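Notes on the Boltberg Weekender: programme, venues and admission

Posted in Music and Events | 3 comments | Print this page | E-mail this to a friend

The organisers of the Boltberg Weekender have now confirmed the second part of the programme, and I set out below the points most likely to matter to regular readers of this blog. The event returns to Fuvville in March and will again occupy 3 venues within walking distance of one another. Tickets bought under the early scheme remain valid and need not be exchanged.

The principal change concerns the main hall. Its licensed capacity has been revised to 2518, and the organisers have stated that they will not sell beyond that figure on either evening. Last year's arrangement, under which a weekend pass did not guarantee entry to the closing set, gave rise to a number of complaints, mine among them. Holders of a weekend pass will now be admitted to the hall by a separate door until 8 pm. After that time the two queues will be merged.

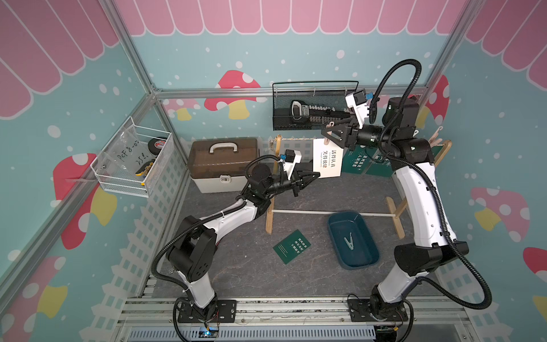
The second venue is the Chowdary Rooms, which many of us know from the winter chamber series. It has been given over to electronic and ambient music for the whole of the first evening, beginning at 6 pm. I understand that seating will be removed from the ground floor and kept in the balcony. Anyone who requires a seat should apply to the box office in advance, as the balcony is small and places are not reserved through the general website.

The third venue is the yard behind the old Tenano works, used last year for food stalls only. It will now have a stage of its own, with local groups in the afternoon and a late DJ programme ending at 11 pm. The yard is uncovered. There is no cloakroom, and umbrellas may not be brought in.

As to the performers, the announcement I was most pleased to read was that of Panagiotis Manolakis, who will appear at the Chowdary Rooms with a string quartet. His previous visit to Fuvville was a solo performance at the piano, given to a very attentive house, and the recording of it has had a good deal of use in my home. The new work is described in the programme as a single piece of fifty minutes. Latecomers will not be admitted once it has begun.

I was less persuaded by the decision to place the two choral groups at the same hour in different buildings. They draw on the same audience, and some of us will have to choose. I have written to the programme office to suggest that one of them be moved to the afternoon, and I have received a courteous acknowledgement, though no change has yet been made to the published timetable. 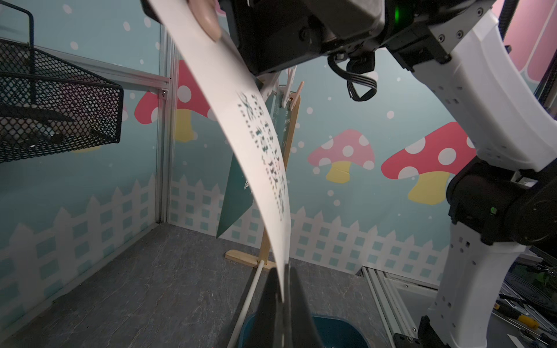

Printed programmes will be produced once more, after a year in which all information was supplied by telephone application. I welcome this without reservation. A printed sheet can be folded, annotated and kept, and it does not depend on the state of a battery at ten o'clock at night. I would ask only that the designers give thought to legibility. Dark teal-green characters set in columns on white card, with the larger ones in the middle and smaller lines to either side, make a handsome object and let the eye find the chief matter first; the last printed programme from Boltberg was pale grey on cream throughout, and could not be read at all in the yard after dusk. The print run is to be 3000, free of charge, with copies available at each door.

A word on travel. The late bus will run on both nights from the stop opposite the main hall, leaving at 11.20 pm and again at 12.10 am. The car park beside the Tenano works will be closed to the public throughout, and drivers are directed to the station. Cycle racks are to be provided at the Chowdary Rooms entrance - a request made repeatedly in the comments here, and I am glad to see it met.

Weekend passes stood at 2251 sold when I last enquired. Day tickets will be released at 9 am on the first of the month, by telephone and in person. Returns will be handled by the box office alone, and the organisers ask that tickets not be resold at the door.

I expect to attend both evenings and will publish separate notices of the Manolakis performance and of the closing set in the hall. Corrections to the times given above may be left in the comments.

Share this post (3) | Print this page | E-mail this to a friend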